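Masholm Print Services
Resin and metal parts – frequently asked questions

Ordering and files

Which file formats do you accept?
STEP is preferred for all parts. STL and 3MF are accepted for resin parts only. We do not accept native CAD files, as the export settings affect the result and should be chosen by the designer.

What resolution should an STL file have?
Export with a chord tolerance of 0.01 mm or finer. Coarser files print with visible facets on curved surfaces. We do not smooth or re-mesh files before printing. If a file arrives with large facets, it is built with large facets.

Can I send several parts in one file?
No. Each part needs its own file and its own line on the order form. Parts nested inside one another, or joined by thin links, are treated as one part and priced by the bounding box.

What units do you assume?
Millimetres. STL files carry no unit information, so a part drawn in inches will be quoted at the wrong size. Check the dimensions shown on the quote before you accept it.

Is there a minimum order?
There is no minimum for resin. Metal orders start at two parts, which may be of different designs provided they are in the same alloy.

Materials

Which resins are in stock?
Virex Standard, Virex Tough and Virex HT. Standard is suitable for form and fit checks. Tough is used for clips, housings and parts that are assembled more than once. HT is for parts that must hold their shape when warm, and is more brittle than the other two at room temperature.

Which metals do you print?
Stainless steel 316L and aluminium AlSi10Mg. Titanium is not offered at present. Enquiries for titanium are passed to our Fodham site, which replies separately.

Can I supply my own powder or resin?
No. Machines are set up for a fixed list of materials, and a change of powder requires a full strip-down and clean.

Are the resins safe for contact with food or skin?
We make no claim for either. Cured parts may contain traces of uncured resin, especially in blind holes and closed channels.

Design rules

How thin can a wall be?
For resin, 0.6 mm for supported walls and 1 mm for free-standing walls. For metal, 0.8 mm in both cases. Walls below these limits will be built if you ask in writing, but are not covered by the reprint policy.

How small can a hole be?
Holes under 0.5 mm in resin and 1 mm in metal usually close up during the build. Draw them as a shallow centre mark and drill them afterwards. Round horizontal holes over 8 mm in metal need support or a teardrop profile.

Do hollow parts need drain holes?
Yes, two as a minimum, placed at opposite ends of the cavity. Use 3 mm for resin and 4 mm for metal. Trapped resin can crack a part weeks after delivery, and trapped powder cannot be removed once the part has been heat treated.

What tolerance can I expect?
Plus or minus 0.15 mm for resin and plus or minus 0.2 mm for metal on the first 100 mm, with a further 0.1 per cent beyond that. Faces that need a closer fit should be marked for machining on a drawing. Add 0.5 mm of stock to those faces in the model.

What is the largest part you can build?
The metal machine has a build area of 200 by 200 mm. Height is limited by the powder available in the hopper and is confirmed with each quote. Larger resin parts can be split and bonded – please show the split line on the drawing if its position matters to you.

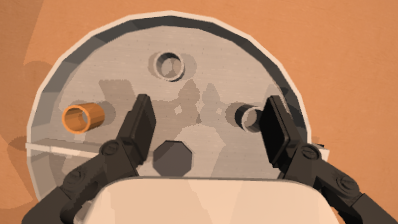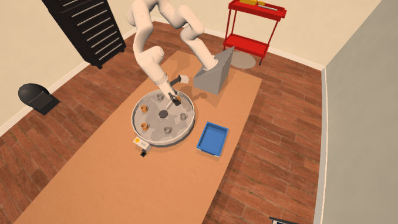

The second picture has the arm and its gripper over the round tray.

Page last changed: 27 Aug 2024

Supports and finishing

Who decides the build orientation?
We do, unless the drawing states otherwise. Orientation is chosen to limit the supported area and the risk of warping. If a surface must be free of support marks, shade it on the drawing. One such surface per part can normally be met. Two opposite surfaces cannot.

Are supports removed before delivery?
Yes. Resin supports are clipped off and the marks sanded with 400 grit. Metal supports are cut away after stress relief and the faces filed. Small witness marks remain in both cases.

What finishes are available?
Resin parts can be left as built, sanded or primed grey. Metal parts can be bead blasted, tumbled or machined. Tumbling rounds outer edges by up to 0.3 mm and does not reach inner channels.

Can you tap threads?
We tap M3 to M12 in metal. Model the hole at tapping size with no thread form. For resin parts we recommend heat-set inserts in Tough, or bonded inserts in Standard and HT. Printed threads are built on request from M8 upwards.

Is heat treatment included?
Stress relief is included for all metal parts. Solution treatment and ageing of aluminium are quoted as an extra and add two working days. Hardness figures are supplied only when a test piece has been ordered with the parts.

Quotes, delivery and reprints

How long is a quote valid?
For 13 working days from the date of issue. After that the part must be quoted again, as material prices are reviewed monthly.

How many parts can I order at once?
The online form takes up to 200 pieces per line. For larger runs, send the files with a delivery schedule and we will quote by batch. The largest single order delivered so far was 1,232 resin spacers, sent in four batches.

Why is the second batch not cheaper?
Setting-up time is charged per build, and each batch is a separate build. Prices fall only when more parts fit on one plate.

What happens if a part is out of tolerance?
Report it within ten working days of receipt, with the measured value, the nominal value and the method used. We check the retained sample or ask for the part back. If the fault is ours, the part is rebuilt at no charge. Parts that have been machined, painted or bonded by the customer are not rebuilt.

Do you keep my files?
Files are kept for two years from the last order and then deleted. They can be removed sooner on request. Build records without geometry are kept for longer, as our quality procedure requires.

Is the workshop closed at any time of year?
The metal machine is out of use for one week each February for servicing. Resin orders are not affected. The exact dates are given on quotes issued in the month before.

Who do I contact about a drawing or a design query?
Montserrat Aranda, applications desk. Quote the order number and the part number in the subject line, and attach the drawing as a PDF.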